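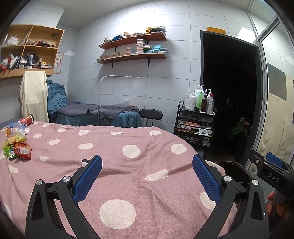
Section 3: Limited-Time Items and the Hidden Menu

Applies to Hukero order tablets at counter-service locations. Revised 14 Jul 2023 by Myrto Karras, store set-up.

Read this section before you add anything to the live menu board. The head office launch sheet will tell you that a new item takes one click. It does take one click to make the item appear. Making it ring up at the right price, print on the right station and stop selling when you run out of it takes a good deal more than that, and the launch sheet leaves all of it out.

The worked case below is the folded flatbread melt, which regulars at the Cakville store were ordering off-menu long before it had a button. Substitute your own item as needed.

3.1 Before you start

You need:

Manager login (shift lead login will let you in and then refuse to save)
The recipe card, current version, with the allergen box filled in
The item's price, in writing, from whoever sets prices for your store
A paper ticket roll in each kitchen printer

Do the work with the store closed. The tablet says changes can be made "during service with no interruption." We tried that in Cakville on a weekday lunch and the melt printed at the drinks station until we restarted everything.

Caution: Do not use the Import from Launch Kit option. It brings in the item with the promotional price, the promotional end date and a photo, and it overwrites your own modifiers for anything in the same category. If you have already used it, go to 3.6.

3.2 Create the item

1. Open Menu, then Items, then New. Ignore the Suggested Items panel.

2. Type the name exactly as it will be printed on the board. The kitchen ticket cuts off long names, so put the word that matters first. "Melt, Folded Chicken" reads fine on a ticket. "Our New Hand-Folded Chicken Melt" prints as "Our New Hand-Fold" and the grill has to shout back to ask which one.

3. Choose a category. If the item is new, the tablet offers a category called Featured. Leave it alone and use the category where the item will live once the posters come down. Featured items are supposed to move themselves to a permanent category afterward. I have not seen one do it.

4. Enter the price. Check the tax class by hand, even if the field looks filled in. A new item takes its tax class from the last item you edited, so a sandwich created right after a gift card will ring up untaxed.

5. Fill in the allergen box from the recipe card. Do not copy it from a similar item. The melt and the regular chicken wrap share a filling but the flatbread is from a different supplier, and the Rácz flatbread card lists sesame.

6. Tap Save Draft. Do not tap Publish yet.

Note: If Save Draft is gray, the name contains a character the tablet dislikes. The usual culprits are the ampersand and the curly apostrophe.

3.3 Set the modifiers

Modifiers are where most stores give up and write notes in the comment line. Please don't. Comments print in small type at the bottom of the ticket, they don't change the price, and they don't come out of the stock count.

1. From the draft item, open Modifiers and tap Add Group.

2. Make one group for the filling. Set it to Required, Choose One.

3. Make one group for extras. Set it to Optional. Set the maximum to 3. The default is unlimited, and a melt with eight extras will not close. Thodoris Makris at the Sovthorpe store found this out from a customer who was very patient about it.

4. Make one group for removals (no onion, no cheese, no sauce). Set every price in this group to zero. The tablet will ask whether you want to apply a credit for removed ingredients. Answer no unless your price sheet says otherwise.

5. Go back to the item and tap Preview Ticket. Read the preview as if you were at the grill. If you can't tell what to make from the first two lines, change the order of the groups and look again.

Caution: Copying a modifier group from another item links the two. A price you change on one will change on the other. The tablet calls this Smart Sharing. To get a separate copy, tap the three dots beside the group and choose Detach. Do this before editing anything.

3.4 Route the item to the kitchen

1. Open Stations. You will see a list of printers and screens, with the item assigned to All.

2. Clear All. Select the grill and, if your store has one, the expediting screen.

3. Set the prep time. The launch sheet gives 95 seconds for the melt. That figure seems to assume a hot press, a filling already portioned and a cook with nothing else going. Time your own kitchen during a normal lunch and use that number. The prep time feeds the pickup estimate shown to app customers, and it is your counter staff who will have to explain it when it's wrong.

4. Send a test ticket. Walk to the printer and pick it up. A green check mark on the tablet means the tablet sent something. It does not mean anything came out.

5. Repeat the test with one extra and one removal.

3.5 Digital-only items

Some items are released to the app before they reach the counter. The reasoning we were given is that it lets the company learn about demand. It also means customers will stand in front of your cashier asking for something they can see on their phones and your cashier cannot sell. Decide ahead of time how you want that handled.

To keep an item on the app only:

1. Open Channels on the draft item.

2. Turn App on. Turn Counter, Kiosk and Phone off.

3. Open Cashier View and confirm that the button is gone. If it shows in gray, that is still a problem, because a cashier can hold down a gray button and sell the item anyway, with no modifiers and no ticket.

4. To remove the gray button, go to Layout and drag the item off the page.

To let the counter sell it as well:

1. Turn Counter on.

2. Return to Layout and place the button. It will have landed on the last page, whatever that page is for.

3. Check the price again. Each channel holds its own price, and Counter starts at zero.

Note: Phone orders use the Counter price at some stores and the App price at others. I have asked support why and received two different answers. Ring one up and look.

3.6 If you already used Import from Launch Kit

Don't delete the item. Deleting it takes the overwritten modifiers with it, and they can't be brought back from the tablet.

1. Set the imported item to Hidden on every channel.

2. Open History, then Category Changes. Find the line marked Kit Import.

3. Tap Restore Modifiers. Wait for the message. On the older tablets this can take nearly 11 minutes, during which the screen looks frozen. Leave it alone.

4. Check three or four items in the category against your printed price sheet, including one with paid extras.

5. Build the new item from scratch, starting at 3.2.

If Restore Modifiers does not appear, too much has been changed since the import. Call Florin Dumitrescu on the set-up line before doing anything else. Support chat will suggest a full menu reset. Do not agree to it. A full reset for the Sovthorpe store meant retyping 68 items from a paper menu.

3.7 Stock counts and running out

1. Open Stock on the draft item and tap Track.

2. Tie the item to its limiting ingredient. For the melt this is the flatbread. Tying it to the finished item sounds simpler, but the count then ignores flatbreads used for anything else.

3. Set the warning level. Set the stop level to two above zero, so there is something left to remake an order that goes wrong.

4. Leave Auto-Estimate off. It guesses the delivery amount from past weeks, and a new item has no past weeks. In March it put a full case of flatbread on our books that had never been on a truck.

Enter deliveries by hand, from the packing slip, after somebody has opened the box.

3.8 Publish

1. Open the draft and read it through one more time: name, price, tax class, allergens, stations, channels.

2. Tap Publish. Choose At Close of Business. The Now option is fine only if you really are closed.

3. In the morning, before opening, ring up one plain item and one with an extra. Void both. Voids show in the daily report under the manager login, so make a note of them or Panagiotis Bakalis in accounts will be calling you.

4. Place one order through the app from a phone that is not on the store wifi. App orders sent over the store wifi take a shortcut through the tablet and will look fine even when outside orders are failing.

5. Tape the printed modifier list beside the register for the first week.

Note: The dashboard will show a Launch Score for the new item on its first day. It goes up when you publish, again when you add a photo, and again when you open the dashboard to look at it. It has no connection to sales that we have been able to find. Use the item sales report under Reports, Daily.

3.9 Ending a limited-time item

1. Do not rely on the end date. It removes the item from the app at midnight and leaves it on the counter.

2. Turn off each channel by hand.

3. Untie the stock count.

4. Move the item to Archive. Keep the recipe card in the binder. Head office has already brought the spicy rice cup back twice after announcing it was gone for good.

Corrections to this section go to Zoi Lazaridis, with the store name and the tablet software version shown under Settings, About.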